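Lokine Two-Arm Sorting Cell
Item group: benchtop cells, supplied by Minero

The Lokine cell is a three-sided enclosure with a white tabletop and two robot arms mounted at the front edge. It is meant for sorting small items into bins.

Rules for use
Complete a site risk assessment before first power-up. The open front is not a guard. Keep hands off the tabletop while either arm is enabled.
Teach at reduced speed, 50 mm/s at the gripper.
Check both arm cables for wear every 7 days. Leave enough slack for full wrist travel.
Place bins within reach of the arms and record their position in the cell log.

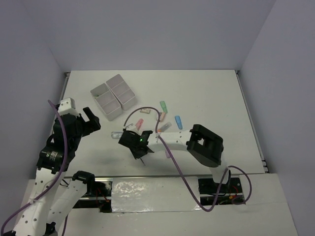
Changes to bin position or gripper fingers require a new reach check, signed by 2 people. Send completed check sheets to Birgit Albers, Minero technical service.

Sheet revised 8/21/21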